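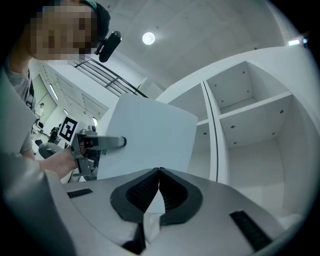 Antigoni Tzanetos is on her third coffee when I get there, quarter past nine, and she's already talking before I've found a pen. Furniture repair. Why people don't do it, why they should.

"Everyone thinks it's the screws," she says. "It's the holes. The hole's worn out and they keep putting the same screw back in and swearing at it."

She has run the Femel mending evenings in Holroyd for two years. Started with chairs. Then came the shelving, flat-pack mostly, bowed in the middle from books. She turns the shelf over. "People look at me like I've done magic. I turned it over."

Last year 483 things came through the door and 37 couldn't be saved. She keeps a list of those, in pencil, and wouldn't let me copy it.

Does she ever tell someone to buy new? Long pause. "A cot, yes. If a cot's cracked I won't touch it. A wardrobe with no back on it, I'll have a go."

Ngọc Dương came in July with a bedside table and stayed on to help. He does the glueing. "I was 22 and I'd never held a clamp," he says. "My dad did all that. You leave it overnight and you don't poke it. I always used to poke it."

They dont agree on filler. Tzanetos hates the stuff, Dương uses it on anything painted. They argued about this for most of my visit, quite happily, while the kettle boiled twice.

Money is tight. The rent goes up after Christmas and she hasnt worked out what to charge. "A pound more, maybe. I'll ask them. They'll tell me if it's to much."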